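**Gukwood Two-Arm Kit** (club loan set, shelf 36)

So you've signed up for the two-arm kit. Good choice! It's the most fun thing on our equipment list and also the one that comes back with the most missing screws, so please read the whole page before you carry it off.

We're the after-school robotics club at Jukirmont, and the kit is what our older group uses for the furniture challenge in May. Any team that has finished the single-arm exercises can borrow it. It goes out for a week at a time, and the usual handover is Tuesday after class. Raili Rautiainen has the key and will go through the box with you.

## What's in the box

- Two silver arms with black joints, left and right (check the sticker under the base, they really are different!)
- Two white grippers with angled fingers, already mounted
- Two power supplies and the long extension cord
- Cable set in the blue pouch
- Head camera with its bracket
- Bag of spare screws, 20 when full
- Black cloth
- Emergency stop button on a three-foot lead

The laptop is separate. Ask for the one marked Plondwood, which has the right version of everything installed. The other laptop will connect to the arms and then sulk.

## What it's like to use

I love this kit. With one arm you spend half your time wishing you could hold the other side of the thing, and then you get the second arm and suddenly you can! Teams go from pushing blocks along a table to handling a real piece of furniture in a couple of sessions, and the room gets loud when that happens.

It takes some getting used to, though. The arms share a work area and they will bump elbows if you let them. Tyyne Rantala's team wrote a short "who goes first" script that makes one arm wait while the other one moves past, and it's on the laptop in the folder called 328 (that was the room number before we moved). Start with that and change it however you like.

The grippers are better at round things than flat things. Chair legs, broom handles and cardboard tubes are all great. The edge of a seat or a shelf is harder, so slow the arm down for the last bit and let the fingers come up to it gently. If you hear clicking, the gripper is at its limit. Open it, back off, try again.

## Setting up

1. Clear more floor than you think you need. Then clear a bit more.
2. Spread the black cloth and put your object on it. Folds at the sides are fine, but keep them away from the arm bases.
3. Plug in the left arm first, then the right. The software names them in that order and it's a pain to swap later.
4. Run the cables over the top of the links with a loose loop at each joint. Bend every joint by hand, power off, and watch for anything pulling tight.
5. Put the stop button where the person who isn't typing can reach it. Test it. Test it again.
6. Start with the speed slider low. You can go up once both arms have done the full move without touching.
7. Try the chair exercise: chair on its back on the cloth, left gripper to the front edge of the seat, right gripper low on a leg, near where it meets the seat.
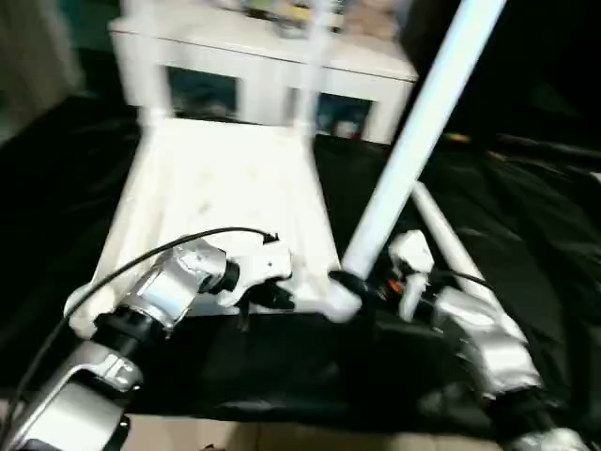
## Things teams have learned

Shiny links throw light back at the camera. The team from Assunção, who visited us for a week, ran everything with one lamp off to the side, and their tracking got a lot steadier. Worth copying!

White furniture on the black cloth is easy for the camera to pick out. Dark furniture isn't, so use the pale sheet from the cupboard for that.

Save your runs with your team name in front. The laptop has 98 files called "test" and I'm not going to sort them.

## Bringing it back

Wipe the gripper fingers with a dry cloth, coil the cables loosely, and shake the black cloth outside. Count the screws in with Raili. If something broke, write it on the card in the lid, with a sentence on what you were trying to do. Breaking a finger is no big deal and we can print another one, but the next team needs to know.

Bookings are on the sheet by the door.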